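We use cookies to remember your settings. Accept | Manage

Varklow @varklow
A short thread on mailing snacks to family overseas. I've been doing it since March and have made most of the mistakes already. 1/6

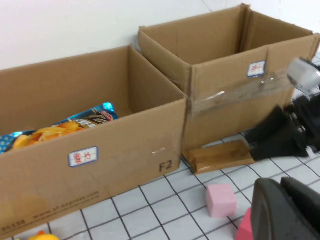
Two open boxes and a bag of chips.

2/6
Chips are a bad thing to mail if you pay by size. The bag is mostly air and the carrier charges you for the air. My last box had 14 items in it and 4 of them took up half the space.

3/6
Flat things go at the bottom. Noodles, seaweed, tea. Cookies in a tin if you have one. Bags of chips go in last and nothing goes on top of them.

4/6
Write the customs form before you tape the box. Say what each thing is in plain words – "potato chips", "green tea". I wrote "snacks" once and the box sat for weeks.

5/6
Leave out meat, including jerky and anything with meat powder in the soup packet. Check the ingredients. Chocolate is fine until the weather warms up.

6/6
Reusing boxes is OK if the corners are still stiff. Cover the old labels. I use the big marker from the drawer and then a strip of paper tape.

Contact | Terms | Back to top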